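Bollow Break Room Water Filter, Under-Counter, Model 37

Home > Water > Under-Counter > Office and Shared Kitchens

In stock. Ships from Flalivcombe.
Item no. 2794

The Bollow 37 is a water filter for kitchens that belong to everybody, meaning kitchens where the last person to read a manual left the company. It goes under the sink, it does one job, and it has a light on the front that turns red when the cartridge is finished. We tried amber first. People in offices do not respond to amber.

It fits the cold line only. Please don't put it on the hot line. We get a call a month from someone who has put it on the hot line, and we are always very nice to them, and then we sell them another cartridge.

What it takes out

Chlorine taste, chlorine smell, rust, sand and the gray fuzz that old pipes let go of on the first morning after a long weekend. It does not soften water. If your kettle grows a white crust, it will go on growing one, and you want the Swati softener on the next page. It also won't make water safe if it wasn't safe to begin with. It is for city water that tastes like a swimming pool.

One filter or two

The outlet has a tee on it, so a single unit can feed the faucet and one other thing, usually the refrigerator line or a coffee machine. Running both at once will slow the faucet down a little. If your office fills a forty-cup urn at 8:45 every morning while somebody else is trying to rinse a mug, buy 2 units and plumb them separately. It costs more and the rinsing person will never thank you. 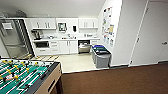 A word on refrigerator lines, while we have your attention. Plenty of refrigerators already have a small filter of their own, tucked up inside or down behind the kick plate, and it may well be the one that came with the appliance. You can leave it in place and put the 37 ahead of it, in which case you still have to change both. Or you can fit the maker's bypass plug and let ours do the work. What you can't do is forget the old one exists and then write to us about the taste of the ice. We have a folder of those letters.

Fitting it

Allow an hour, or an afternoon if you have to move the box of vases that every office keeps under the sink. You will need an adjustable wrench, a drill for the two bracket screws, a towel and a flashlight.

Shut off the cold valve and open the faucet to drain the line. Screw the bracket to the side wall of the cabinet, high enough that the cartridge can drop straight down and out. Push the tubing in until it stops, then push again, as it hadn't stopped. Turn the water on slowly. Run the faucet for five minutes. The first water will be black from carbon dust and looks alarming in a white mug. Let it run clear before you invite anyone to taste it.

If you rent your space, ask the landlord before you drill. The freestanding base (sold separately) needs no screws and gets kicked over less than you'd think.

Cartridges

Change the cartridge when the light goes red, or every August if you'd sooner have a habit than a light. It comes off with a quarter turn to the left. The new one comes with a sticker for the date. Please use the sticker on the filter and not on the refrigerator, where it will be covered by a takeout menu in no time.

Zotska cartridges fit the older Bollow bracket but not this one. They look as if they fit. They'll even turn most of the way – and then you will have a wet cabinet.

What's in the box

Filter head with light, one cartridge, bracket and screws, push-fit tee, tubing for faucet and one branch, battery, date sticker, instructions on a single sheet.

From customers

"Went in easily. The light turned red while our office manager was away and three separate people emailed me about it, so I'd say the light works." – Humaira Jafri

"Water is good. Would give full marks but the instructions assume I own a drill." – Waqas Pirzada

We sell a drill. It is on the tools page, item no. 1683.

Returns

Unused units can come back to us in the original box. Used ones can't, for reasons you'll understand if you picture the inside of a used water filter. Faulty heads are replaced under warranty once you've sent a picture of the date sticker, wherever you stuck it.

Related items: Swati softener, freestanding base, spare tubing, leak tray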